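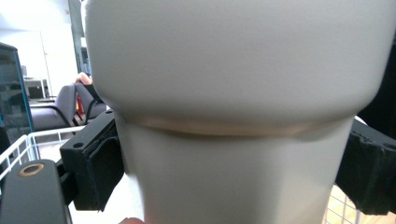 What does the new Birnuvent service from Zutus provide?

Customers receive a set of hand-held grippers on loan, training for the people who will use them, and a finished set of task recordings that can be used to teach a robot arm to handle the customer's own goods.

Zutus has opened its Birnuvent service to outside customers after a trial period with a small group of warehouse and household goods firms. The service is aimed at companies that own or plan to buy robot arms but have no staff to program them. Under the plan, employees or trained Zutus operators carry out ordinary handling tasks with a gripper held in the hand. The recordings are then checked, sorted and delivered to the customer.

"Many of the firms that approach us already know which task they want to hand over to a machine," said Anneliese Schmieder, head of customer programs at Zutus. "What they lack is a record of how that task is done well. Birnuvent is a way to obtain that record without stopping normal work for months."

The standard package contains 5 grippers, a charging case, spare finger pads and a tablet on which the operator selects the task before each take. Each gripper has two padded fingers and a camera mounted on the body, facing the fingers. The customer may choose between a firm rubber pad and a softer foam pad. Zutus recommends foam for smooth plastic goods such as tubs, canisters and covers, and rubber for cartons and bagged items.

Foam pads wear faster than rubber ones and are treated as consumable parts. A first supply is included in the package, and further pads may be ordered during the loan. Operators are asked to check the pads at the start of each shift and to replace any that have begun to come away from the finger.

Tasks in the basic catalog include picking an item out of a basket, placing it on a shelf, turning it upright and passing it from one container to another. Customers may also submit tasks of their own. A proposed task is reviewed by a Zutus engineer, who decides whether it can be performed with two fingers and whether the object fits within the opening of the gripper. Wide objects are the most common reason for a task to be sent back for changes. In such cases the engineer may suggest a different grip point, such as a narrower lower section or a raised rim.

A project in the basic catalog is complete when 2,000 accepted takes have been delivered. A take is accepted when the object stays in view of the camera, the grip is closed fully before lifting and the object is released at the agreed place. Takes in which the object slips are kept in a separate folder. These are supplied to the customer at no added charge and may be used to train the robot to recognize a poor grip.

Dirk Wouters, who is responsible for data review, said that the rules for acceptance were made stricter during the trial. "In the early weeks we accepted takes in which the operator corrected the grip halfway through the lift," he said. "The robots trained on those takes copied the hesitation. We now ask the operator to set the object down and begin again."

Among the first users of the service was Stesamero, a supplier of storage and home care products. The firm used Birnuvent to prepare an arm for its returns area, where goods arrive without packaging and in no fixed order. Recording was carried out by 22 members of staff, who worked in short turns between their regular duties.

Hwa-young Na, operations manager at Stesamero, described the outcome as useful but uneven. "The arm now handles our tall plastic containers with very little help," she said. "It is less dependable with lids and with anything that has a soft handle. We have ordered a second round of recording for those items and will decide after that whether to extend the project to our other site."

She added that the training session had been more demanding than expected. Staff who were used to working quickly had to slow down at the moment of closing the fingers and hold the wrist steady during the lift. Most were comfortable with the tool by the end of the first morning, although several found it heavy after long use. Stesamero has since limited each turn to 52 minutes, followed by a break.

Zutus has acknowledged the comments on weight. A lighter gripper body, known within the company as Obi, is being tested and is expected to replace the current model in December. Customers with an active loan at that time will be able to exchange their tools. According to Yoon-hee Ji, who leads the hardware group, the new body will accept the existing finger pads, and recordings made with the two models may be combined in one project.

Recording may take place on the customer's premises or in rooms provided by Zutus. The company advises customers to record in ordinary working spaces and under normal light, with furniture and shelving left where they usually stand. A robot trained only on recordings from a bare table tends to perform poorly when moved to a busier room. For the same reason, customers are asked to change the position of the objects and the height of the work surface from time to time – a reminder appears on the tablet when too many takes have been made from the same spot.

Privacy rules form part of the contract. All persons who regularly use the recording area must be informed in advance. Faces that appear in a take are blurred before delivery, and sound is not recorded. The customer owns the finished recordings. Zutus may keep a copy for quality control for the length of the contract and must delete it on request once the contract has ended.

The service does not include a robot arm, and Zutus does not install one. Recordings are supplied in a common format together with the measurements of the gripper, so that the customer or an outside installer can fit matching fingers to the arm. A list of installers that have worked with the format is available on request. Customers who wish to use fingers of another shape should raise the matter before recording begins, as the finished takes cannot be adapted afterward.

Fees depend on the number of tasks and on whether the operators are supplied by the customer or by Zutus. A written quotation is issued after the task review. Loss of a gripper is charged to the customer, while normal wear is covered by the loan agreement.

"We would ask firms to begin with one task that they know well," said Dušan Kolev, director of Zutus. "A modest first project shows both sides what the work involves, and the second project is usually planned with much greater care."

Applications for the next intake are open. Firms should submit a short account of the task, the largest and smallest dimensions of the objects to be handled, and the name of a contact person who will be present during the training session. Sample objects may be sent with the application and will be returned after review.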